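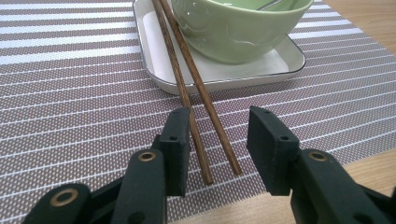 Honeylyn Buenaventura wrote in to say that her dishwasher is all the robot she needs, and that she'll believe in the rest when one of them can clear up after supper with the good bowls out.

Well, Honeylyn, I'm mostly on your side, though I have a softer spot for these machines than you do. Think about a pair of chopsticks lying half on a tray and half on a placemat. You and I pick them up while talking about something else altogether. A gripper has to come in low, close on two skinny round sticks, and leave the bowl beside them alone, and that's before anyone asks it to wash a thing!

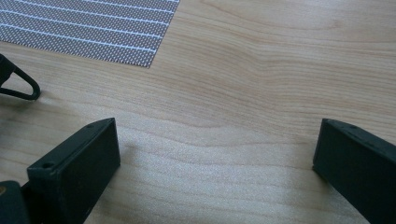
Page last changed: 7 Sep 2026

And then there's the table, which people forget is a chore too. Wiping bare wood sounds like the easy part (my mother gave that job to the youngest of us), but you have to see the sticky spot, lean on it, and know when to quit. I'd pay 200 dollars tomorrow for a machine that did only that, and did it well. I wouldn't pay 237 for one that folded my napkins and left the crumbs. So no, I don't think they're ready for our kitchens yet, but I'd gladly set a place for one and let it practice.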